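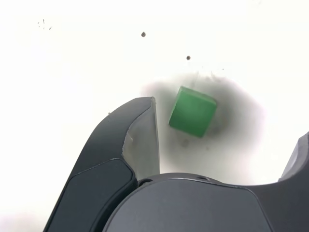

One of our oldest customers likes to say that she came in for a zipper eleven years ago and has been finding reasons to come back ever since. She said it again last Friday, while she was picking up a winter coat with a new lining, and we promised her we'd put it on the website. So there it is, at the top, where she can find it!

About Zalmont Alterations

We're a sewing and mending shop on the ground floor of the old Dadel building, next to the shoe store, with the long window and the bench out front. We take in, let out, hem, patch, reline and now and then rebuild from the collar down, and we've been at it long enough that some of the wedding dresses we fitted in our early days are coming back to be fitted again for daughters (which makes us feel a little old, but mostly happy).

The shop started out as one sewing machine in a rented room above a bakery over in Natard. Everything that left the place smelled faintly of cinnamon rolls, and we had a few people tell us they missed it when we moved. These days there are five of us at the machines and the cutting table, and a pressing room in back that gets warmer than anyone would like in July. We still do our buttonholes by hand on coats and suit jackets. It takes longer, and we think you can feel the difference every time you button up.

What people bring us

Pants, mostly. Hems are our bread and butter and we're glad to have them. After that come dresses, curtains, band uniforms from the high school, and a steady stream of much-loved stuffed animals with loose ears. We don't work on leather or fur, but the folks at Tosh Shoe Repair down the block do lovely things with leather, and we'll happily walk you over if the shop is quiet.

How it works

You don't need an appointment for a hem or a simple repair. Come in wearing the shoes you plan to wear with the pants, or bring them in a bag, and we'll pin you up on the spot. Formal wear is a different matter. We ask for 4 weeks, and for wedding parties a good deal more than that, with at least two fittings along the way. December fills up early with holiday outfits and choir robes, so please call ahead if yours is one of them.

We give you a price before we start, written on the ticket, and that's the price you pay. If we open up a seam and find more trouble than we expected, we'll call you first. Orders over $50 can be paid half at drop-off and half at pickup.

We're open Tuesday through Saturday, and the door sticks a bit in wet weather, so give it a good push and come on in.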